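# Notebook: kitchen sim, lemon to dish

June, picking up after lunch. Prikau group, shared copy. Add notes under mine, don't edit above.

Status first. The task for the end-of-term showing is still the same: lemon starts on the cutting board, lemon ends in the casserole dish, robot stays upright and doesn't sweep anything off the counter. All in simulation. The policy is the one trained on the first batch of teleop demos plus the ones we recorded last month. Repo branch is `flodside-kitchen`. The older branch still has the wrong joint limits on the left wrist, so please stop pulling from it.

## Setup as run today

- Scene: Flodside kitchen, granite counter version
- Robot: two-arm humanoid, five-fingered hands, head camera only
- Controller: Jemal, position mode, default gains
- Episode cutoff: 775 steps
- Lemon placement: random inside the board, margin left at the old value
- Dish placement: random along the back part of the counter, random yaw

I changed one thing from the last entry, the dish yaw. Before, the dish always sat with its long side parallel to the counter edge, and the policy had learned that far too well. With yaw on, the dish can come out at an angle and the handles end up in places the demos hardly cover.

## Runs

Ran 28 episodes on the lab machine with the window open so I could watch, and wrote down the result by hand as well as logging it. Success means the lemon is inside the dish and at rest when the episode ends. 16 made it. That's lower than the last entry, which I expected with the yaw change, but the failures are not where I thought they would be.

I figured we'd lose most of them at the drop. Instead most were lost in the first part, before the lemon had moved at all. The left hand goes up toward the dish early, open, and the right hand comes in over the board. Then the right hand slows down and hangs there. Sometimes it commits, sometimes it creeps until the cutoff.

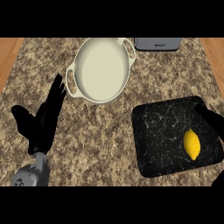 A remark from Clulletti when I posted the numbers to the channel: the left hand has no job in this task, so why is it allowed to move at all? Lock the left arm at the home pose, retrain, and see whether the stalling goes away. If it does, we've learned that the two arms are fighting over the same attention, and if it doesn't, we've only lost an afternoon.

Fair point, and I don't have a good argument against it for the lemon alone. My reason for keeping the left arm live is the second task, where the dish has to be steadied by a handle while the right hand loads it. We recorded the demos with both tasks in mind, and in a lot of them the operator brought the left hand up near the handle out of habit, even when only the lemon was being moved. So the policy is copying that. It's doing what we showed it.

What I'll do is run the locked version as a side test and keep the main one as it is. Details under "Next."

## What the failures looked like

Sorted by hand from the replays. Some of these overlap so I put each episode under whatever went wrong first.

**Stall over the board.** The biggest group. Right hand comes in from the right side, gets above the far corner of the board and stays high. Joint velocities drop almost to nothing. In the replays I can nudge it by moving the lemon a little toward the middle of the board, and then it goes. So it reads like the lemon being out toward the right side of the board is part of it. The demos have a lot of lemons near the center, since people who were placing them by hand tended to put them there.

**Pinch slips.** The thumb lands too far around the fruit and the lemon squirts out the front when the fingers close. It rolls to the raised lip of the board and usually stops there. In a couple of cases the hand tried again and got it. I counted those as successes and I think that's right, but note it if you compare with the old numbers, where a second try was scored as a fail.

**Drop on the rim.** Only happened 4 times. The hand lets go a bit early, the lemon hits the rim and goes off the wrong side. All of these were with the dish turned well off parallel.

**Left hand contact.** The left fingers touched the dish handle in a few episodes and shifted the dish. It never pushed the dish off the counter. In the logs this shows up as a contact event between the left index link and the dish body, and the filter in the scoring script ignores it right now. I've opened an issue. For the second task we want that contact, for this one we don't, so the script needs a flag.

## Camera notes

Head camera pitch is still at the value from the first week. The board and the open part of the counter are well covered but the back of the counter sits right at the top of the view, and when the dish spawns as far back as it can, the rim goes out. The right hand also starts mostly outside the view and only comes in from the side once the reach begins.

Two options:

1. Pitch the head up a few degrees. Easy, but every demo was recorded at the old pitch, so we'd need to re-render them all. The states are saved, so it can be done overnight.
2. Pull the dish spawn area forward and leave the camera alone. Takes a minute. It also makes the task easier in a way we'd have to admit to in the writeup.

I'd go with the first. The re-render script worked last month when we swapped the floor texture, and I don't expect trouble from it. Disk space on the lab machine is the thing to check before starting. Clear your own old renders first. I'm not going to guess whose are whose.

## Small things

- The lemon's friction value was set in two places, the asset file and the scene config, and they disagreed. The config wins. I deleted the one in the asset file.
- Lemon mass looks fine. It was too light in spring and bounced.
- The cutting board is fixed to the counter in this scene. If anybody wants it movable, say so before we collect more data.
- Jemal prints a warning at startup about the wrist damping. Harmless, it was there before.
- The viewer crashes if you resize the window while it is recording. Don't resize the window.
- Seeds for all of today's episodes are in the `results` folder, in the text file next to the log.

## Next

Locked left arm test: same demos, left arm actions masked out, left arm held at home. Train overnight, evaluate on the same seeds as today so the comparison is clean. Don't touch the yaw range until that's done.

Lemon placement: we need more demos with the fruit out near the sides of the board, the right side most of all. I'd rather have a short session of only those than another long one with the lemon wherever. The placement should come from the script this time, not from whoever is at the keyboard.

Head pitch: try the re-render on a handful of demos first and look at them before starting the full job.

Scoring script: add the flag for left hand contact, and add a separate count for second tries, so the old and new numbers can be put side by side.

For the poster, hold off on the success rate until the locked test is in. The layout can go ahead without it. The box for the rate is in the lower left of the draft and is blank for now.

Shut down the viewer at 5:40, training job queued behind the other group's. Will check the queue in the morning and write the job number here.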